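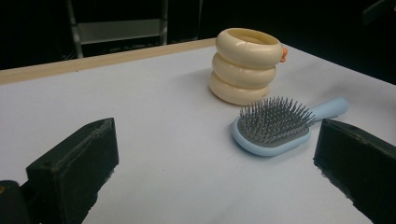 Last updated: August 2022

Ticket 111 -- Brush grasps rejected at review
Project: Lokance
Opened by: Yutong Tian
Assigned to: Si-woo Yook
Status: Open

Yutong: Seven grasps on the hairbrush were rejected by the Toltach checker. The message is always "object pose not allowed". The brush lies flat with the bristles up, the stacked rings are behind it. I have read the rule again and I don't find which part I break.

Si-woo: Please look at rule 2 of the handling standard. A brush may be bristles up, but the fingers must close on the handle and never on the pad. What did you write in the grasp field?

Yutong: I wrote "head". I understood that the rim of the head is permitted.

Si-woo: It was permitted until February. The old page is still in the Bistik folder, I will ask to remove it. Also leave clear space between the rings and the fingers before closing -- the stack must not be touched when the brush is the target.

Yutong: Changed to "handle" and sent two again. One passed. The other has now a different message, "neighbour clearance not recorded".

Si-woo: This field is filled by hand. Measure from the bottom ring, not from the top one. I keep the ticket open until the second one is through.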